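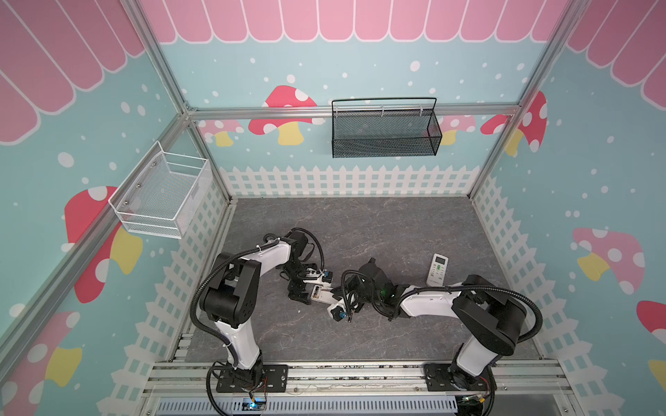 Svetozár Zelenák spent most of his twenties modding other people's racing games. His own first release, Emau, doesn't have a single car in it. It's a game about running a ferry line between tiny islands, and I lost an entire Saturday to it before I remembered to eat.

You start with one leaky boat, the Jõgi, and a timetable you're free to ignore. Passengers grumble, tides shift, and the harbor at Modley silts up if you leave it alone too long. There are 8 boats to unlock, and every one handles differently enough that I kept going back to the slow ones just for the feel of them.
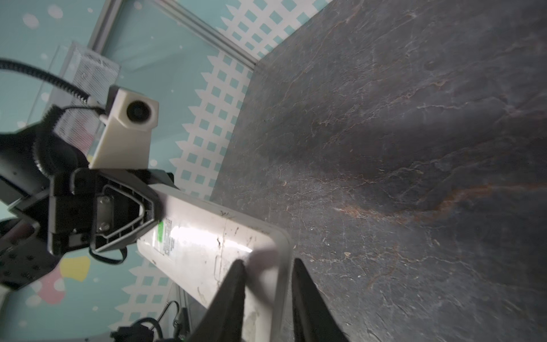

The sound is what got me, though. Zelenák recorded real engines for each hull, and with headphones on you can hear a bad bearing well before the warning light comes on -- I love that! The weather is great too, especially the fog, which rolls in fast and makes even a seven-minute crossing tense.

Stellow, the small publisher behind it, ran a closed test with 2,041 players this spring and has already reworked the docking controls based on what they said. A full run took me nearly 100 hours, and I've started another one with the map markers switched off.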